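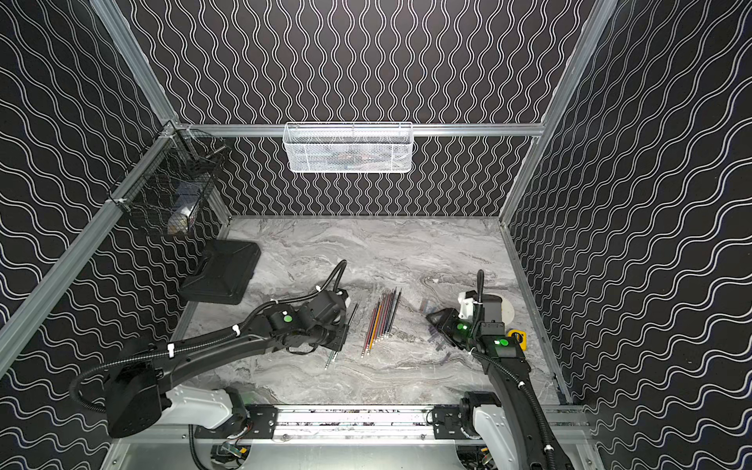 Pencil Corner, Dostthorpe: a small gallery

We've finally put some pages together for the pencil corner, and I'm so pleased with it! Pencils are the thing people ask about most when they visit (more than the paints, more than the printing), so they get a gallery all of their own. Have a browse, and do write in with your favourites.

The colours
Red, yellow, black, blue and gray-ish ones that Brayden Cormier insists are silver. I love a mixed lot. A matching set is lovely in its tin, but give me a handful of odd ones laid side by side any day, all slanting the same way with their tips together.

The walls
Black panels with pairs of white wavy lines, and I could look at them for hours. They run straight up and down at the back, and the side walls seem to go off on a great slant. Anas Ouazzani chose the pattern from the Belhaj range after we'd turned down 22 others, and he was right to hold out for it. Plain white would have been so dull.

The baskets
Wire mesh, one white and one black, hung up so the worktop stays clear. The white one is the long one. I'm a great believer in mesh for this sort of thing, as you can always see a bit of what you've put away, and the dust has somewhere to go!

The case
Black plastic, with a handle, and it lives on the left under the black basket. A carrying case is the best thing you can own if you draw away from home. Mine has been to Traravon and back more times than I have fingers.

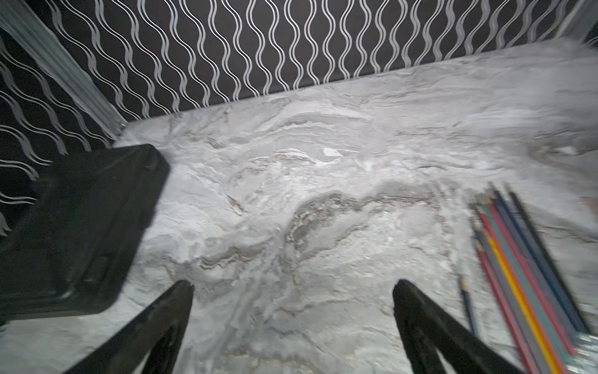
The marble
Now this is the bit I get carried away with. The pattern is white and pale gray for the most part, all cloudy and soft, and then there's a big curving band of darker gray and brown in the middle, like layers in a cliff. I've tried to draw that band three times in coloured pencil. The trick (I think) is to put the brown down first, very lightly, and bring the gray over it in short strokes, leaving the paper bare for the palest streaks.

The bundle
Coloured pencils on a pale top always look good to me, even before anyone has drawn a line. If you'd like to draw a bundle yourself, start with the gaps between the shafts and leave the colours till last. Brayden does it the other way round and gets a perfectly good drawing, so suit yourself.

Pencil swap
Our next swap is in April. Bring any you don't use, long or stubby, and take home the same number. Last time 194 pencils changed hands and I came away with a green-gray one I'm very fond of. Bidden members can bring a friend.

Page put together by Anas and Brayden's long-suffering colleague, 19 October 2021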